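Project Gallery
Teaching Two Arms to Tidy a Bench
Lollthorpe Robotics Group

Welcome, and thank you for stopping by! This page collects the story of our bench-tidying study, which kept us happily occupied from January until well into the spring. The formal write-up has all the tables and curves anyone could want, but a lot of people asked us for something they could read over a cup of coffee, so we put this gallery together for friends, visiting students and anyone else who likes to see how a research result comes about.

The question we started with was a simple one to ask. If you teach a pair of arms by guiding them through a chore many times, does it help to show them the mistakes as well? Most of the demonstrations people record are clean ones. The operator picks up the thing, puts it where it goes, and any run with a fumble in it is thrown out. We had been throwing ours out too, for years, and we had begun to feel a little guilty about it — there was a great deal of good recovering going on in those runs, with an operator noticing a bad grip, backing off and trying again from a better angle.

So for this study we kept everything. We recorded 1082 demonstrations in all, on the two-arm station we call Fenley, and we sorted them into clean runs and runs with a recovery in them. Then we trained one policy on the clean runs alone and a second one on a mixture of the same size, so that neither had the advantage of more data.
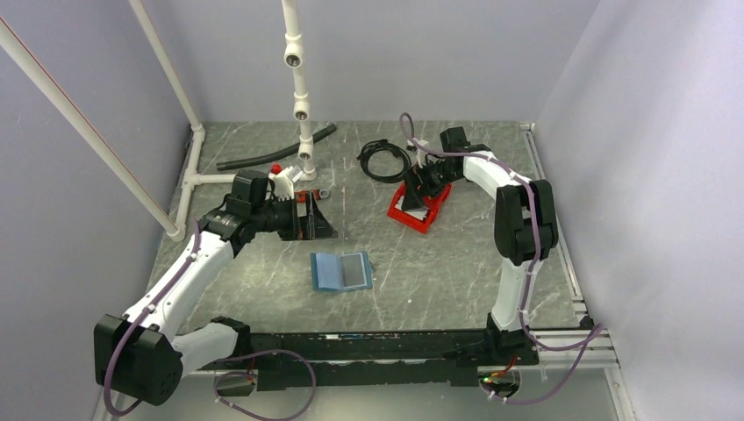
The chore itself changed from session to session. We drew from a pool of 31 objects, chosen to be awkward in different ways: things that bend, things that roll, things that lie so flat that a gripper has trouble getting under them. Coiled cable was the one we argued over the most. A coil has no single right place to hold it, and two operators will almost never take it the same way, so the clean runs disagreed with each other more on cable than on anything else in the pool. We left it in, and I am very glad we did, as it ended up being where the two policies differed the most.

The policy trained on clean runs was lovely to watch when things went well. It was quick and smooth, and on trays and other rigid items it was every bit as good as its sibling. When a grasp slipped, though, it tended to carry on to the drop point with nothing in its fingers, and then start politely on the next item. The mixed policy was slower (you could see it hesitate before closing the gripper, which some of us found rather endearing), but after a slip it went back for another try far more often. Cable and soft tubing gained the most from this, and rigid items hardly changed.

We also wanted to know how much recovery is enough. We trained at seven different proportions, from none at all up to recoveries in every run, and the benefit leveled off at roughly 12 percent. Past that point the arms grew overly cautious, and at the far end they would sometimes let go of a perfectly good grip in order to redo it!

Our labeling tool, Nistor, grew out of this work. It lets an operator mark the start and end of a recovery with a foot pedal during the session, which saves a long afternoon of scrubbing through recordings later on. The group at Tomside has been trying it on a single-arm setup with kitchen items, and their early numbers lean the same way as ours, although they have fewer bendy things in their pool and we would like to see more before saying much.

Next on our list is handing an item from one arm to the other, where a slip by one side becomes a problem for both. Recording has already begun, and we will add to the gallery as that work comes along. If you are nearby and would like to see Fenley running, Saturday mornings are open to visitors, and the side entrance is the easiest one to find.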